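Ticket 653 – Scissors tray, craft corner
Category: Storage and small tools
Status: Open again
Priority: Low (disputed)

Original report, Sunday, 9:40 a.m.
The Kodero tray was bought so that the scissors would live in one place. They do live in one place, in the sense that they are all knotted together. Pulling out one pair brings up a second by the ear. Ticket 184 covered the same fault in the old drawer and was closed as "resolved by tray." 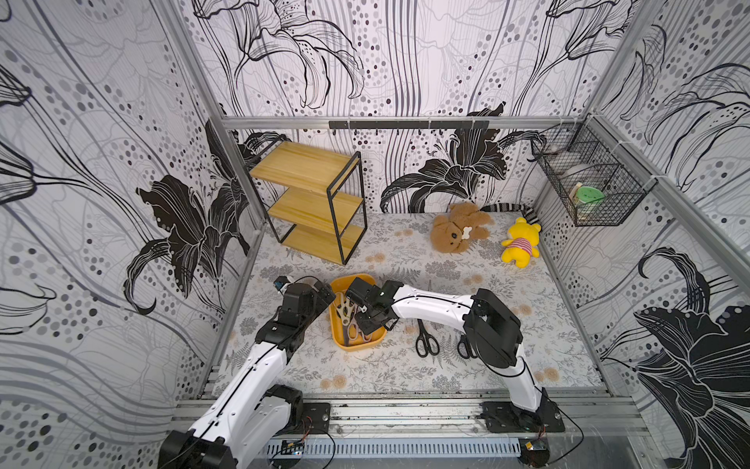
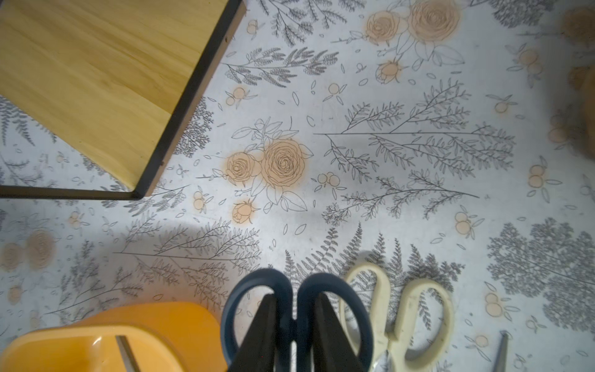
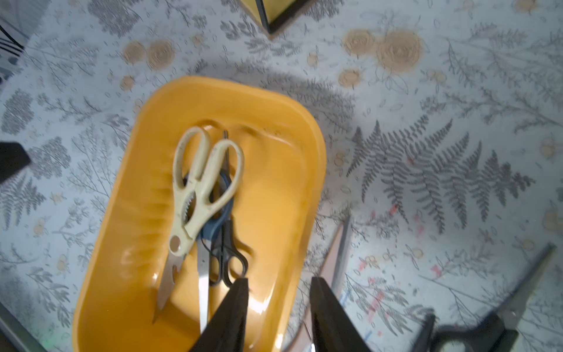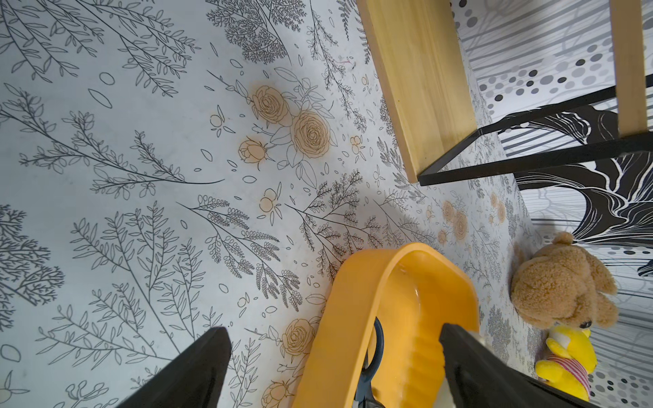 Update, 11:15 a.m.
The first suspect is the tray itself, which has low ambitions: four sides, rounded corners and no dividers. Whatever goes in slides toward whatever is already there. The cream kitchen shears are the worst offender, what with the nutcracker notch on the inside of the handles and those two big finger loops, and they had ended up on top of the blue pair and the black pair. I tried laying everything with the handles at one end. This held until the next person wanted to cut something.

Tried so far:
Handles all one way. Failed before lunch.
Shears moved to the kitchen. Returned by persons unknown.
A Trikovby cutlery insert, 263 mm long. The tray is shorter than that. I own an insert now.
Asking people nicely. See ticket 184.

Update, 4:05 p.m.
Skandesex support suggests "fewer scissors." Noted, and declined on behalf of the household. Adomaitis sells a block with 4 slots and I have put one in the basket, though I haven't paid for it yet – I would like to measure something first this time.

Workaround until then: lift the top pair out first, then go down the pile. Do not shake the tray.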